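Section 6: Suture Practice on Soft Tissue

6.1 Purpose of this section

This section explains how to prepare, mount and close a tissue specimen at a Hillwood skills station. It applies to bench exercises only. It does not replace the instructions of the course director, and it is not to be used as guidance for the care of patients.

Readers should complete Section 5 (Draping and Positioning) before they begin. The Barros tray, the Ronex thread pack and the specimen log are to be collected from the supply counter at the start of the period. Trainees who have not signed the safety sheet may observe but may not handle specimens.

6.2 Materials

One tissue specimen, sealed and labeled
One Barros tray with pad and four corner clips
One Ronex thread pack, dark thread
Marking pen and short ruler
Saline bottle and gauze
Sharps container
Gloves, gown and eye protection

Note: Thread packs that have been opened are not returned to the counter. Place them in the bin marked for practice use.

6.3 Preparing the specimen

1. Put on gloves, gown and eye protection.

2. Check the label on the specimen bag against the log. If the numbers do not match, set the bag aside and inform the instructor.

3. Open the bag over the tray and allow the fluid to drain. Lay the specimen on the pad with the smoother side up.

4. Fasten the four corner clips. The specimen should lie flat without being stretched. A stretched specimen will pull the edges of the incision apart and make even closure very difficult.

5. Moisten the surface with saline. Blot any pools with gauze. Repeat whenever the surface begins to look dull.

6. Mark the line of each incision with the pen. Where two incisions are planned, leave enough tissue between them that the stitches of one do not pull on the other.

7. Make each incision in a single pass, to an even depth. Do not cut through to the pad.

Caution: Specimens may be kept out of the refrigerator for no more than 70 minutes in all. Write the time of removal in the log before opening the bag.

6.4 Placing interrupted stitches

An interrupted closure is made of separate stitches, each tied and cut before the next is begun. If one stitch fails, the others continue to hold.

1. Begin at one end of the incision and work toward the other.

2. Grasp the needle behind its midpoint. Never grasp it at the tip or at the point where the thread is attached.

3. Lift the near edge of the tissue gently. Enter at a right angle to the surface and follow the curve of the needle.

4. Bring the needle out in the wound, take it up again, and pass it through the far edge at the same depth and the same distance from the cut.

5. Draw the thread through until a short tail remains. Pull in line with the stitch – a sideways pull will tear the tissue.

6. Tie a square knot and lay it to one side of the incision. The edges should meet without bunching.

7. Cut both ends, leaving tails long enough to be found with a grasper.

8. Inspect the knot before moving on. Record any stitch that had to be removed.

Caution: Account for the needle after every stitch. If a needle is lost, stop work and keep the tray where it is until the needle has been found.

6.5 Checking work in progress

The closure should be reviewed before the full length of the incision has been tied. At this point a stitch that is too loose or too close to the edge can still be replaced without disturbing its neighbors. Release the thread, keep the jaws clear of the finished knots, and look along the line from end to end.

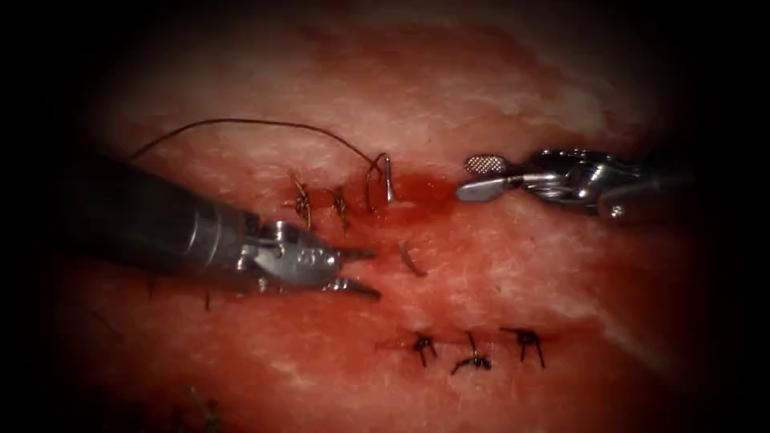
Figure 6-1. Upper incision with two knotted stitches completed. No needle or thread is held in the left jaws.

Compare the work with the points below and enter the result on form 1758.

Knots lie beside the incision and not on top of it.
The distance between stitches is even.
The tissue is not puckered or blanched under the thread.
The edges meet and neither edge is rolled inward.

Note: Pale streaks and deeper red areas may both be found on the same specimen. Color alone is not a reason to request a replacement.

6.6 Clearing the station

1. Place all needles in the sharps container and confirm the count with the instructor.

2. Release the corner clips and return the specimen to its bag. Seal the bag and place it in the waste drum provided.

3. Rinse the tray and pad, then wipe both with Jodix solution. Leave the solution in place for five minutes before drying.

4. Complete the log and return it to the supply counter with the remaining materials.

Section last revised 24 February 2024. The next scheduled review is in November.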